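Home | Grippers | Fingers | Cables and Hoses | Used Stock | Workshop Notes | Cart (0)

We use cookies to remember your cart and to count visits. Accept | Settings

Grollix Soft-Tip Finger Set for Bin Picking

Sold in pairs. Price per pair: $600. In stock at Andar.

The maker's leaflet says this finger set "handles anything that fits in your hand." We sell it, and we don't believe that sentence. Before putting it on the shelf we gave a pair to Gerrit Coppens, who shares a workshop with several other people and has been trying to get a secondhand arm to pick mixed objects from a bin. He has a low opinion of leaflets as well.

What you get is two slim fingers, four soft tips (two are spares), a mounting plate, and a bag of screws. The plate fits the older Fluseo bolt pattern. It does not fit the newer one, whatever the forum posts claim, and we have taken back enough returned sets to be sure of it. Measure your flange first.

Gerrit's log covers 2,780 picks over one winter. He counted a pick as good only if the object left the bin and stayed held until the arm stopped moving. By that rule, 1,491 were good. The leaflet gives a much prettier figure, but it was taken with foam cubes laid out on a flat sheet. Toy vegetables, kitchen utensils and clear plastic cups are a harder crowd, and they are what people at home tend to throw in a bin when they want to test something. 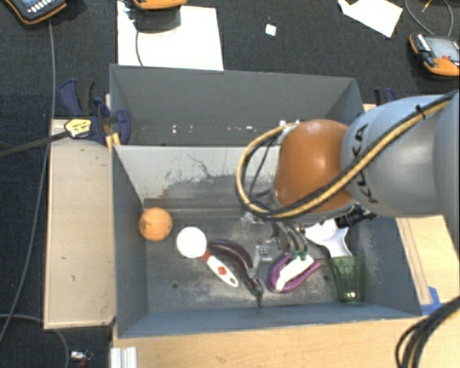 Do the fingers need an air supply?

The fingers themselves have no air line and close with whatever gripper body you bolt them to. If that body is pneumatic, you will need a compressor for it, and a small workshop one is usually enough.

Round objects went best in Gerrit's runs. Long handles came up at an angle and swung. Thin, clear pieces were poor from start to finish, though he puts most of that down to his vision software (a Chu build he has patched himself) and we are inclined to agree. A finger can't grab what the software hasn't found.

Wear is our other complaint. The tips on his pair had gone shiny after nearly 15 hours of running, and grip on smooth plastic dropped off soon after that. Spare tips are sold separately and cost more than they should. We have told Grollix so.

Fitting takes an afternoon if your cables are already tidy and a weekend if they aren't. Leave a generous loop at the wrist and run every joint to its limits slowly, by hand control, before trying a full program. Keep everyone out of reach of the arm while it moves.

Should you buy it? For one kind of object, picked all day, a cheaper rigid pair will do the job. For a mixed bin on a hobby budget, this is the least bad set we stock. Returns are accepted in June as in any other month, provided the tips are unused.

Page text: Wellington Peixoto, Andar
Last updated January 20, 2019

14 shares | 3 comments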